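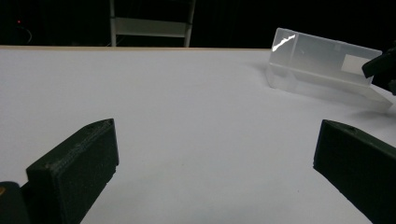 Hand-held grippers for teaching a robot arm to pick up boxes

19 January 2022
By Ruoxi Zeng

Our project group at Steswood set out to record enough hand-held demonstrations to train the arm in the lab, which we call Jultik. The task was to take hold of a plastic box on a table and move it to a marked spot. Dirk Engelhardt did the printing and I handled the recordings and the training code.

The fingers are 3D-printed. The first pair, from June, had straight inner faces that did not meet evenly, so the box turned when it was lifted. Dirk redrew them with a thicker base and printed them again with the layers running lengthwise. We lost two weeks to this, mostly waiting for the printer.

We used a plain white table. Frosted plastic was harder than we expected. Lamp glare moves over the surface as the camera moves, and our first model kept reaching for the bright patch. Turning off the side lamp helped some. Recording with the box at many different angles helped more.

In total we kept 3,088 short recordings. Another 13 were thrown out for bad timestamps. Training took around 86 hours on the shared computer, spread over several nights.

The arm now picks up the box on most tries when it lies on its long side. It still does badly when the box stands on end, and we have few recordings of that. It also closes too early if the box is near the far edge of the table. We think the wrist camera is mounted too low, but have not tested this.

Next term we want to redo the camera mount and add a second box with darker walls. The finger files are in the group folder under Collado, version 2. Please don't print the older ones.

14 shares | 3 comments

pvdb: What infill did you use for the fingers? Ours crack near the screw hole.

Dirk Engelhardt: 40 percent, with extra walls around the hole. Print it slower too.

marla_k: Would like to see how it does with the dark box when you get there.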